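Session 4: Sorting a mixed bin

Bring a pen and the blank sorting sheet from last week. We start at the tables on Tuesday as soon as the register is done. If you missed Session 3, borrow someone's notes on labels before you come, as they are not repeated in this handout.

## What the session covers

Most offices, school rooms and shared kitchens end up with at least one container that everything goes into. It begins as a place for things waiting to be dealt with and turns into storage. In this unit we call it a mixed bin. The job is to get it back to empty, with each item either in use, in its proper place or out of the building.

The Zestach building audit, which we use as our case all term, found 34 mixed bins on 2 floors. Kátia Paiva, who ran the audit, set one rule for the people doing the clearing: an item is named before it is moved. It sounds slow, but it stops the usual habit of shifting a heap from one container to another and calling it tidied.

## The four streams

Every item goes into one of these:

- **Keep** -- it works, and somebody on the site uses that kind of thing.
- **Food** -- anything eatable or that was once eatable, including peel.
- **Recycling** -- according to the local list, which for our purposes is the Cronin list on page 2 of your pack.
- **Query** -- you can't say what it is, or can't say what it is made of.

There is no general waste stream at this stage. Waste is decided after the query items have been looked at.

## Worked case: a divided bin

Metal bins with a panel across them are common in workshops and post rooms. They are heavy and they scrape easily, so don't judge the age of the contents by the state of the metal. Use the panel. One compartment stays empty while you work from the other, and you can set query items behind it without losing track of them.

The contents in this case come from several streams at once. A white stapler lies by the left wall, with a purple see-through plastic cup next to it. There is a crushed red drinks can and, touching it, a lemon. Near the middle is an off-white piece with a reddish-brown edge, hollow at one end and flat at the other. It could be a soft case or something like a dustpan, and you should write down both. 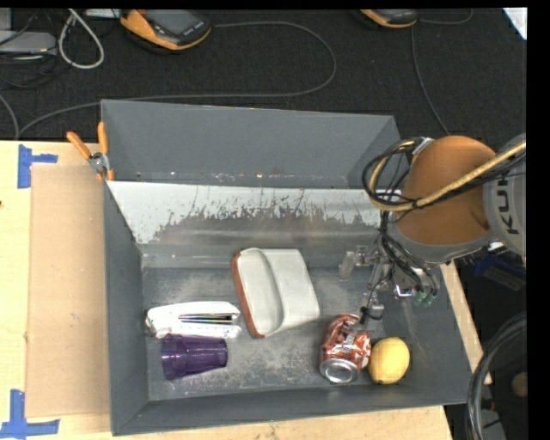 ## How the items are sorted

**Stapler.** Keep, subject to a test. Close it once on two sheets of scrap paper. If it fails, see whether it only needs staples before you write it off. Jaws left open catch on cloth and fingers, so close it before it goes in the tray.

**Cup.** Check the base for a resin mark. On the Cronin list a rigid cup with a mark is recycling, and one without a mark is a query. A cup that is sound can also be washed and kept, and most groups choose this.

**Can.** Recycling. Empty any liquid first. A crushed can may have sharp folds, so pick it up by the round end. Fullix trays have a separate slot for metal and the can goes there, however flat it is.

**Lemon.** Food. Take it out before anything else, whatever order you use for the rest. Fruit left against metal or card will mark it. If it is firm it can go back to the kitchen. If it is soft it goes in the caddy.

**Off-white piece.** Query. Write "case or dustpan?" on the sheet and leave it there. Students lose marks every year by guessing -- a wrong name sends the item to the wrong room, and it comes back to the bin within the month.

## Filling in the sheet

One line per item: name, stream, where it goes next. Use plain names. "Stapler, white" is enough. Don't write "stationery", which covers half of what you will find.

Leave the last column blank until the item has been put away.

## Before next time

1. Clear one mixed bin or drawer of your own and fill in a sheet for it.
2. Read the Zasholm chapter, pages 34 and 35 only.
3. Bring one query item, or a drawing of it if it is too big or too dirty to carry.

Sheets go in the tray by the door. Late ones can be left at the office before September ends.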